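Part-time bench tech for a two-armed cell

Hi, I'm Si-eun Han, and I look after the Ra cell at Mendus pretty much on my own, so I'd love some company! We're after someone for 17 hours a week, starting in September. You'd be homing both arms each morning, checking tendon tension in the fingers, swapping worn fingertip pads and keeping the simulated copy of the cell in step with whatever we change on the bench (I moved a wrist mount last month and spent two days fixing the model – you'll be quicker, I hope).

No degree needed, just steady hands and some patience with small screws.

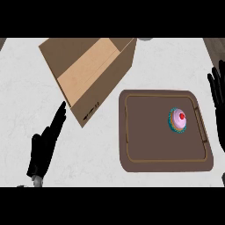 The simulated cell with the box, tray and cupcake setup.

Pay is $600 a week. Send a few lines on something you've repaired to Dong-hyun Ban in our office by 17 April 2018, and tell him which shifts suit you.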